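Keltport Cricket Club: Averages and Records FAQ

Last updated Saturday, August 30, 2025

These are the questions members send in most often about the averages table and the club record book.

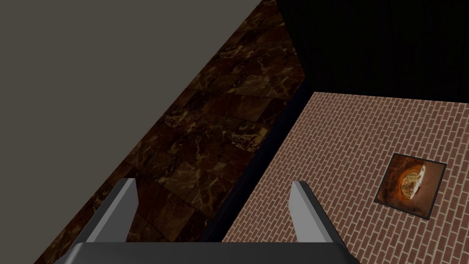 How is a batting average worked out?
Total runs divided by the number of times out. Not-out innings add runs but don't count as a dismissal.

How many innings do I need to appear in the table?
Four completed innings for batting. Bowlers need 25 overs. Anyone below that is listed underneath in alphabetical order.

Do friendlies count?
No. Only league and cup matches go into the averages. Friendlies do count towards career appearances.

What about abandoned games?
If a ball was bowled, the figures stand. If not, the match is left out altogether.

Which bowling average is used for the Ní Bhriain Cup?
Runs conceded divided by wickets taken. Wides and no-balls go against the bowler, byes and leg byes don't.

How far back do the records go?
Full scorecards start in 2000. Before that we only have some of the books, so older career totals may be short. If you have any at home, Shufen Tan would like to copy them.

Is there a list of players with 300 wickets?
Yes, on the honours page. Rónán Phelan was added in June.

My score is wrong. Who do I tell?
Send the date, the opposition and the correct figure to Radu Manole. He checks it against the scorebook. If the two scorebooks disagree, the home book is used.

When are the final averages published?
After the last league match has been confirmed. Tables put up before then are provisional.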